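Sunday

Drove out to Watcombe with Ngozi for the open day. Left later than we meant to and the lot was already full, so we parked on the grass by the road. Admission was $4 each. They let people into the demonstration hall 30 at a time, and we got the 2 o'clock group.

Špela Radulović ran the demonstration. The arm is called Yusuf and they are teaching it to handle flowers. She said they have recorded 84 runs since the beginning of August and want a lot more before fall. Stems are hard for it, she said, especially when they cross. A boy asked if it could smell them. She said no.

Ngozi wanted to know what it would cost a small grower like her cousin. Špela didn't have a price yet. She wrote down an email address for us, which I have put in the kitchen drawer.

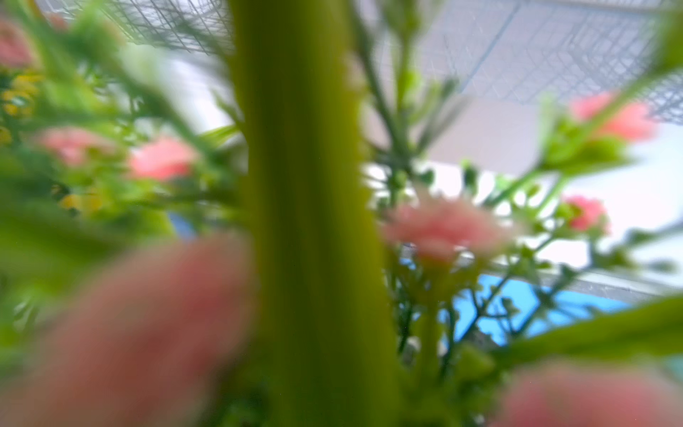

In among the pink flowers, from the camera at Yusuf's wrist.

Coffee afterward in the tent, weak but hot. Ran into Yetunde Odukoya, who had come for the tractors and hadn't seen the arm at all. Home by six. Fed the cat, watered the beans, called Rakiya back about Thursday.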